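Home Boards Walls & Surfaces Search Log in

Altside Forums: Walls & Surfaces
6 min read

Grey behind the desk: clean it, paint it or learn to love it?

plinthandpray
December 18, 2019

Moved into the new place and inherited a grey wall behind where the desk goes. I say wall. The letting agent's inventory calls it "feature panelling, Barreto, grey", and the agent, when rung, said that was all the inventory said. Thank you, agent.

The desk is a white Zuvham top. Against it the grey looks fine for the first hour of the day and like a wet pavement for the rest. It's blotchy. Warmer and paler towards the top left, then it goes cold and a bit green as you travel right, and down by the desk at the right-hand end it turns properly dark. My other half says this is called "shadow". I say it's called "somebody ran out of paint".

Second grievance, and this is the one that keeps me up: the line where grey meets white isn't straight. It wanders. There's a little bump towards the left, then it sort of ambles off to the right as if it had nowhere to be.

I've got the tenancy until January next year at least, permission to decorate "in a neutral tone" (it's grey, how much more neutral can I go) and a budget of £100, which includes the biscuits. Opinions please.

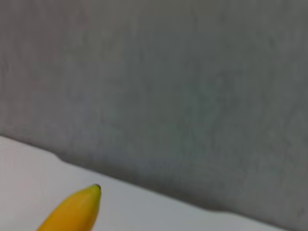 Re: Grey behind the desk

skirtingissues
Posts: 647

First question is what it's made of, and you've managed a whole post without telling us. Is it paint on board? Is it fabric? If you put sugar soap on fabric you'll have a tide mark until the next tenant, and then it'll be in their inventory as a feature.

Knock on it. Then press it with a thumb. Report back.

Re: Grey behind the desk

matt_emulsion_is_not_my_name

That's a cheap matt and I'll die on this hill. Matt goes cloudy when it's been rolled out too thin, you get exactly those soft streaks going up and down. Two coats of something decent and the blotches go. Rurkum do a scrubbable one, I used it in our hall and it has so far survived a bicycle.

On the wobbly line: have you considered not looking at it?

Re: Grey behind the desk

plinthandpray

Knocked. It makes a noise somewhere between a door and a cereal box. Pressed. There's some give, or I'm tired. I've now done it 10 times and I'm less sure than when I started.

I have considered not looking at it. I work at it for a living. It's that or the ceiling, and I've seen the ceiling.

Re: Grey behind the desk

skirtingissues

Some give = fabric or felt over something. Do NOT paint it.

Re: Grey behind the desk

matt_emulsion_is_not_my_name

Some give = thin board not fixed properly. DO paint it. Half the rented flats in the country have a sheet of board stuck over a bad wall with four blobs of adhesive and a prayer. The wavy line fits as well, a board that isn't held down along the bottom will bow in and out.

Re: Grey behind the desk

skirtingissues

So will fabric. Fabric does it for a hobby.

Re: Grey behind the desk

teapot_dormant

Could I put in a word for the desk? Everyone's blaming the grey. The top looks very clean and very white, and a cold white will make any grey next to it look as though it's been unwell. I had the same with a kitchen worktop. Spent weeks with paint samples, put a wooden tray and a lamp on the worktop, stopped noticing. The samples are still in the cupboard under the stairs if anyone wants eleven shades of porridge.

A warm bulb is a few quid. Try that before anybody opens a tin.

Re: Grey behind the desk

plinthandpray

I like the desk. The desk is the only thing in this flat that I chose. I'll accept a lamp on it but I want it noted that the desk is blameless.

Had another go at the grey tonight with my nose more or less on it. It gets odder the closer you get. It's all little pale spots and cloudy bits, some nearly silver, and left of the middle there's a patch where it goes faintly pink. Mauve, if I'm being posh. Off it goes back to grey on every side, no edge to it at all. Is this damp? Please say it isn't damp.
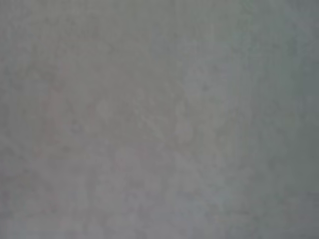
The grey, close to. Pinkish bit left of centre.

Re: Grey behind the desk

matt_emulsion_is_not_my_name

Damp is generally brown or yellow and has an outline. Can't swear to it from a photo, obviously, but pinkish would have me thinking of an old colour ghosting through a thin top coat. Somebody had a dusky pink bedroom once. Good for them.

So, paint. I did say.

Re: Grey behind the desk

skirtingissues

Or light bouncing off something pink. A jumper, a mug, a face. Plinth, were you wearing anything?

That came out wrong.

Re: Grey behind the desk

plinthandpray

I was wearing a navy dressing gown and an expression of concern.

Re: Grey behind the desk

teapot_dormant

Look at it in daylight before deciding it has a history. I once got a man out to inspect a stain that turned out to be the sun coming through a curtain. He charged me for the visit and was very nice about it, and that made it worse.

Re: Grey behind the desk

skirtingissues

Fine, sensible hat on. You can settle the material business without guessing:

1. Find a spot below desk height that nobody will see. Dab it with a barely damp white cloth. If the cloth picks up colour it's a poor paint. If the spot goes dark and stays dark for ages, think fabric or bare board.

2. Run a fingernail along it, lightly. Paint is silent or squeaks. Fabric rasps.

3. Pull the desk out and look at the bottom edge of the grey. Whatever it is, the edge will tell you. Take a torch.

I'd do the third one first, and I'm only putting it last because nobody ever wants to move the desk.

Re: Grey behind the desk

matt_emulsion_is_not_my_name

Agree with all of that, annoyingly. And if it's board, do a test square with a stain blocker before the colour goes on, or the pink will be back to see you by spring.

Still think the edge is the real problem. For the line I'd put a strip of square beading along the back of the desk. White, to match the top. Push it up to the grey, let the beading be straight on the wall's behalf.

Re: Grey behind the desk

skirtingissues

Beading on what, the desk or the wall? If it's on the desk you can't move the desk. If it's on the wall and the wall's fabric, you've just glued a stick to a curtain.

Re: Grey behind the desk

matt_emulsion_is_not_my_name

On the desk. With double-sided tape. I've thought about this more than I've thought about my pension.

Re: Grey behind the desk

shelf_absorbed

Long-time reader. Has anyone suggested pulling the desk forward 2 inches and putting a row of books at the back? Hides the bump, hides the wobble, hides the dark bit on the right if you choose tall ones. Costs nothing. Books also make you look well read on calls.

Re: Grey behind the desk

plinthandpray

shelf_absorbed, that's so simple that I resent it.

Current plan, subject to revision by whoever shouts loudest: warm bulb first. Desk out at the weekend, torch, damp cloth. If it's board, Rurkum and the blocker. If it's fabric, books, and I never speak of it again. I've told the agent I may be "investigating the feature panelling" and they've asked me to put that in writing.

Re: Grey behind the desk

skirtingissues

It's fabric.

Re: Grey behind the desk

matt_emulsion_is_not_my_name

It's board. Loser buys the beading.

Previous thread Next thread Back to Walls & Surfaces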